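Minutes, Open Day Working Group, Seltance Site
11 Dec 2021
Present: Troels Sveinbjörnsson (chair), Leidy Rengifo (minutes)
Apologies: Garside, who sent a long email in place of a short one

1. Laundry demonstration
The group watched both arms at the dryers before taking the agenda. 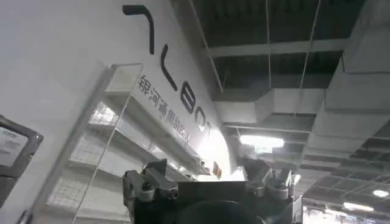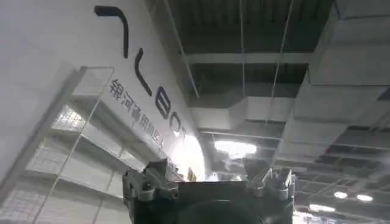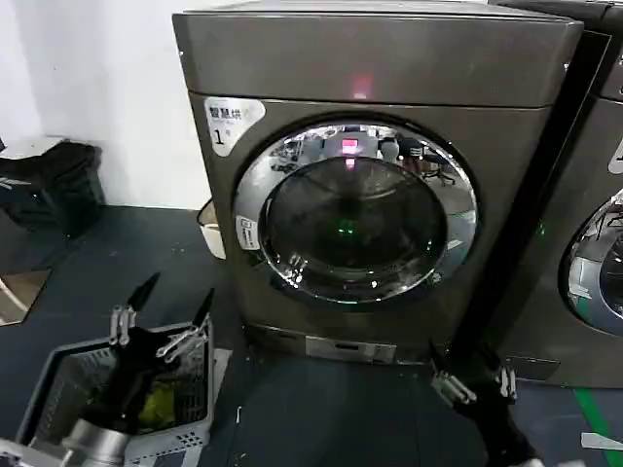 Item 1: gripper pointed up toward the ceiling (first two); both grippers at the dryers, basket on the floor (third).

Troels asked what visitors would make of a robot doing a chore most of them avoid. Leidy said envy. The chair asked that this be minuted.

2. Numbers
Invitations sent: 600. Replies: 128. Kistar has replied 2 times, once yes and once no. Leidy to find out which they meant.

3. Running order
Four showings, with a break after the second. Troels's welcome was timed in October and has grown. He agreed to lose the part about his first washing machine. Leidy offered to lose more of it for him.

4. Questions from visitors
Candemance want a handout on what to say when asked whether the robot also folds. Agreed wording: "Please ask Troels." Troels did not agree.

5. Any other business
Parking: see Garside's email, paragraph nine onward. Coffee is still the old supplier, carried over again.

Actions
LR: Kistar, handout
TS: shorter welcome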